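Geteilt: 2 Mal · Kommentare: 0

Wenn der Greifer zu viel hält: Fehlgriffe und ein Schutzstopp beim Sortieren von Kunstobst

Projektbericht, Wahlpflichtmodul Handhabungstechnik
Stand: 17. April 2018

1. Ausgangslage

Die Aufgabe stammt aus dem Vorgängerprojekt und klang auf dem Papier erledigt. Ein Arm mit Zweifingergreifer nimmt künstliche Früchte vom Tisch und legt sie in eine Schale. Im Übergabeprotokoll stand dazu der Satz »läuft stabil«, ohne Versuchszahl, ohne Angabe der Früchte und ohne Hinweis darauf, was mit »stabil« gemeint war. Wir haben den Aufbau im Februar übernommen und sollten eigentlich nur die Taktzeit verbessern. Dazu ist es nicht gekommen.

Schon in der ersten Woche blieb der Arm über der Schale stehen, während die Ablaufsteuerung den Schritt »Ablegen« als abgeschlossen meldete. Die Frucht steckte noch zwischen den Fingern. Beim nächsten Zyklus fuhr der Arm mit der gehaltenen Frucht auf die nächste Frucht herunter, drückte sie gegen den Tisch und löste den Schutzstopp aus. Verletzt wurde niemand, beschädigt wurde ein Fingerpolster. Der Betreuer hielt das für einen Einzelfall. Wir waren anderer Meinung und haben das Thema des Berichts daraufhin geändert.

2. Aufbau

Die Steuerung läuft mit dem Ablaufpaket Lerkby in der Version, die auf dem Laborrechner installiert war. Der Greifer kommt von Pokia und meldet über seine Schnittstelle die Öffnungsweite, einen Stromwert und ein Statusbit »Objekt gegriffen«. Die Objekterkennung benutzt eine Kamera am Handgelenk. Kraftsensoren in den Fingern gibt es nicht, auch wenn die Projektbeschreibung an einer Stelle von »feinfühligem Greifen« spricht. Diese Formulierung haben wir nicht übernommen.

Der Ablauf besteht aus den Schritten Anfahren, Schließen, Anheben, Überführen, Öffnen und Rückzug. Nach dem Öffnen wartet das Programm eine fest eingestellte Zeit und geht dann weiter. Genau an dieser Stelle wird nichts geprüft. Das Statusbit wird beim Schließen abgefragt, beim Öffnen nicht.

Während eines Laufs stand immer eine Person am Not-Halt. In der Laborordnung ist das so vorgesehen, im Vorgängerprojekt wurde es nach unserem Eindruck locker gehandhabt. Jedenfalls lag der Taster bei der Übernahme hinter dem Monitor, wo man ihn nur mit ausgestrecktem Arm erreichte. Wir haben ihn an die vordere Tischkante geschraubt.

3. Durchführung

Wir haben mehr als 200 Zyklen aufgezeichnet, verteilt auf mehrere Tage und mit wechselnder Anordnung der Früchte. Zu jedem Zyklus wurden die Öffnungsweite, der Stromwert und das Statusbit gespeichert, dazu das Kamerabild beim Erreichen der Ablageposition. Die Auswertung der Bilder erfolgte von Hand. Eine automatische Auswertung wäre möglich gewesen, hätte aber auf derselben Erkennung beruht, der wir inzwischen nicht mehr trauten.

Besonders aufmerksam waren wir bei den weichen Früchten. Die helle Frucht, wohl ein Pfirsich, gibt nach, wenn die Finger schließen, und füllt danach einen großen Teil des Kamerabilds. Was sich unter und hinter ihm befindet, sieht die Kamera nicht mehr. Liegen in der roten Schale bereits Früchte, etwa die Mangostane und die Zitrone, dann muss das Programm die Ablagestelle aus einem älteren Bild übernehmen. Ob sich in der Zwischenzeit etwas verschoben hat, kann es nicht wissen. 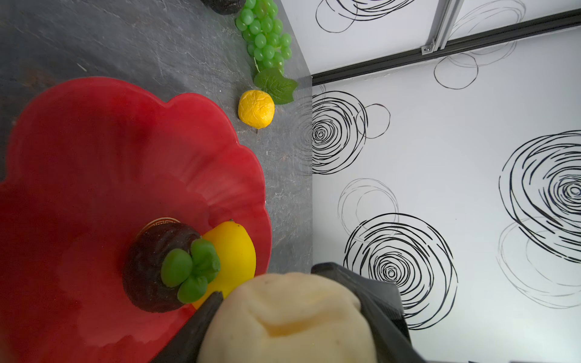

Reicht es nicht, nach dem Öffnen einfach länger zu warten?

Eine längere Wartezeit hilft nur, wenn sich die Finger zu langsam bewegen. Bleibt der Öffnungsbefehl ganz aus oder klebt die Frucht am Polster, ändert die Wartezeit nichts, und das Programm läuft trotzdem in den nächsten Schritt.

Wir haben den Vorschlag dennoch ausprobiert, weil er in der Zwischenbesprechung mehrfach kam. Die Wartezeit wurde in der Konfiguration auf 1.000 Millisekunden gesetzt. Die hängen gebliebenen Früchte blieben hängen. Der einzige sichtbare Effekt war ein langsamerer Ablauf, und damit hatten wir uns vom ursprünglichen Ziel noch weiter entfernt.

4. Fehlerbilder

4.1 Öffnen ohne Wirkung

Im Protokoll der Steuerung steht bei diesen Fällen die Meldung 751. Laut Lerkby-Handbuch ist das ein »Hinweis, keine Maßnahme erforderlich«. Im Klartext bedeutet sie, dass ein Befehl an den Greifer nicht bestätigt wurde. Warum eine fehlende Bestätigung bei einem Gerät, das Dinge festhält, keine Maßnahme erfordern soll, konnten wir nicht nachvollziehen. Die Meldung erscheint in derselben grauen Schrift wie die Anmeldung eines Benutzers. In den alten Protokollen des Vorgängerprojekts kommt sie ebenfalls vor. Offenbar hat sie dort niemand verfolgt.

Die Ursache lag nach unserer Kenntnis am Stecker des Greiferkabels. Bei bestimmten Handgelenkstellungen stand das Kabel unter Zug, und die Verbindung brach kurz ab. Wir konnten den Ausfall durch Biegen des Kabels von Hand nachstellen. Das ist ein starkes Indiz, aber kein Beweis dafür, dass jeder einzelne Fall so entstanden ist.

4.2 Haftende Früchte

Die Fingerpolster haben eine raue, leicht klebrige Oberfläche. Bei weichen Kunstfrüchten öffnen sich die Finger, die Frucht bleibt aber an einem davon hängen. Das Statusbit steht dann auf »frei«, weil es aus der Öffnungsweite berechnet wird. Für die Steuerung ist der Greifer leer. Das halten wir für den unangenehmeren der beiden Fehler, denn hier gibt es nicht einmal einen Hinweis im Protokoll.

4.3 Falscher Stromwert beim Schließen

Bei nachgiebigen Früchten steigt der Motorstrom langsam an. Die Schwelle für »gegriffen« wird mal früh und mal spät erreicht, je nachdem, wo die Finger ansetzen. An einer Delle schließt der Greifer weiter als an der Wölbung daneben. Wir haben zunächst versucht, für jede Frucht eine eigene Schwelle einzutragen, und das wieder verworfen. Die Tabelle passte am nächsten Tag nicht mehr. Eine plausible Erklärung wäre die Temperatur im Labor, gemessen haben wir sie nicht.

5. Bewertung des Schutzstopps

Der Schutzstopp hat ausgelöst, und im ersten Entwurf dieses Berichts stand deshalb, das Sicherheitskonzept habe funktioniert. Diesen Satz haben wir gestrichen. Ausgelöst wurde erst, als der Arm die gehaltene Frucht schon gegen den Tisch presste. Hätte sich dort eine Hand befunden, wäre die Kraft bis zur Abschaltung dieselbe gewesen. Dass sich dort keine Hand befand, lag an unserer Abstandsregel und hat mit der Steuerung nichts zu tun.

Die Grenzkraft war außerdem höher eingestellt, als es im Prüfblatt steht. Wer den Wert wann geändert hat, lässt sich nicht klären, denn das Programm speichert Änderungen ohne Zeitstempel. Vermutlich war der Arm zuvor bei harmlosen Berührungen stehen geblieben, und jemand wollte seine Ruhe haben. Wir haben den Wert auf den Stand des Prüfblatts zurückgesetzt. Seitdem hält der Arm öfter an. Das nehmen wir in Kauf.

6. Maßnahmen

Am Kabel wurde eine Zugentlastung angebracht, der Stecker wurde getauscht. Seitdem ist die Meldung in unseren Läufen nicht mehr aufgetreten. Die Zahl der Läufe nach dem Umbau ist allerdings klein, und wir würden daraus keine Zuverlässigkeit ableiten.

Im Programm haben wir nach dem Öffnen 2 Prüfungen ergänzt. Zuerst wird die gemeldete Öffnungsweite mit dem Sollwert verglichen. Danach fährt der Arm ein Stück zurück, und die Kamera nimmt ein neues Bild auf, in dem der Bereich zwischen den Fingern leer sein muss. Schlägt eine der Prüfungen fehl, hält der Arm an und wartet auf eine Freigabe von Hand. Eine automatische Wiederholung haben wir bewusst weggelassen. Die Meldung ohne Bestätigung führt jetzt ebenfalls zum Halt, entgegen der Empfehlung im Handbuch.

Gegen das Haften wurden glattere Polster von Etivent montiert. Sie lassen die Früchte besser los und halten sie schlechter fest, vor allem die Zitrone rutscht. Als Lösung würden wir das nicht bezeichnen.

7. Offene Punkte

Die Bildprüfung hängt vom Licht ab. Am späten Nachmittag meldete sie einige Male eine Frucht, obwohl der Greifer leer war. Diese Richtung des Fehlers ist ungefährlich, aber lästig, und lästige Prüfungen werden erfahrungsgemäß irgendwann abgeschaltet. Wir haben deshalb einen Vermerk an den Schaltschrank geklebt und die Prüfung in der Konfiguration mit einem Kommentar versehen. Mehr als ein Appell ist beides nicht.

Nicht untersucht wurde, was geschieht, wenn eine Frucht erst während des Rückzugs vom Finger fällt. In der Arbeit von Baldursdóttir, die uns der Betreuer als Grundlage gegeben hat, kommt dieser Fall nicht vor. Dort werden ausschließlich feste Teile gegriffen, und die angegebenen Erfolgsquoten sind auf unseren Aufbau nicht übertragbar. Wir haben sie in der Zwischenpräsentation trotzdem gezeigt. Das war ein Fehler.

Zur Taktzeit können wir nichts Belastbares sagen. Mit den neuen Prüfungen ist der Ablauf langsamer als bei der Übernahme. Einem Folgeprojekt empfehlen wir, zuerst die Protokolle zu lesen und den Zustand der Polster zu notieren, bevor irgendeine Geschwindigkeit erhöht wird. Die Rohdaten liegen im Projektordner, die Originaleinstellungen des Vorgängerprojekts ebenfalls, in einem getrennten Verzeichnis und schreibgeschützt.

Weitere Berichte aus dem Modul
Kabelführung an bewegten Achsen: ein Vergleich
Förderband mit Stauerkennung, Abschlussbericht
Kalibrierung einer Handgelenkkamera
Not-Halt im Lehrlabor: Bestandsaufnahme
Vereinzelung von Schüttgut, Zwischenstand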